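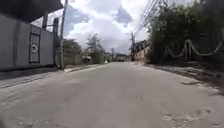

Fig. 3: Patched asphalt at the right of the road, kerb starting further along on the left

Section 2: Checking your road before the first ride

I wrote this part of the Giklow kick scooter guide after riding mine up and down our street for most of November, so forgive me if I go on a bit about bitumen. Small wheels feel everything!

1. Walk your stretch first, both directions, with the scooter folded. Get your eyes down low if your knees allow it (mine grumble). Crumbled patches like the one in Fig. 3 are easy to miss standing up.

2. Pick your line. I'd keep left of that broken bit and stay on the plainer grey surface, even with the scuffs and tyre tracks.

3. Look at any dark spot on the road before you roll over it. Could be a stain, could be a bit of rubbish. Kick it away if it's loose.

4. Find where the kerb begins. A raised shoulder of concrete and packed ground is fine to step onto, but don't try to ride up it.

5. Slow right down beside walls with gates in them. You can't see a car coming out, and the driver can't see you either.

6. Set the front dial to 2 for worn asphalt, then do one slow pass before you go any quicker.

CAUTION: Never ride over broken pavement with the folding latch in the half position. Push it until it clicks.

Note: If the front wheel still chatters on setting 2, swap in the softer Cusi tyre (part 1537) and go to Section 13 for the fitting steps.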